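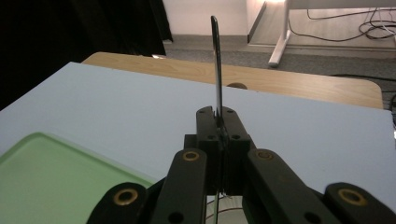 By the Prandine newsletter desk
March | 2 min read

Manolis Nikolaidis spends most of his working day with a gripper in his hand. He collects the demonstrations that the Magalhães project uses to train its robot arms, and lately the subject has been thin, flat metal utensils.

“A mug is easy,” he says. “With something flat, if you pinch it a bit off centre it swings, and then everything you do after that is wrong.”

The group's first policy was trained on 400 demonstrations, all recorded by one person. It did well on the objects it knew and badly when a utensil was turned to a new angle. Nikolaidis says the first idea was to record more of the same, and they went up to 1000.

“It helped a little. We'd expected a lot more for that much work.”

What made the difference was changing the start of each recording. The operator now moves the utensil before every take and comes at it from another side. The current set holds 2000 demonstrations from two operators, and a slow or clumsy grasp is kept as long as the utensil ends up held.

“I used to throw those out,” he says. “Then we trained with them left in, and the arm got better at fixing its own grip.”

The result has limits. The arm still has trouble when two utensils overlap, and Nikolaidis doesn't want to guess how it would go in a real kitchen. The next round will be recorded at Pekov, on different tables and under different lights.

“Same gripper, same cutlery,” he says. “I'd like to change one thing at a time.”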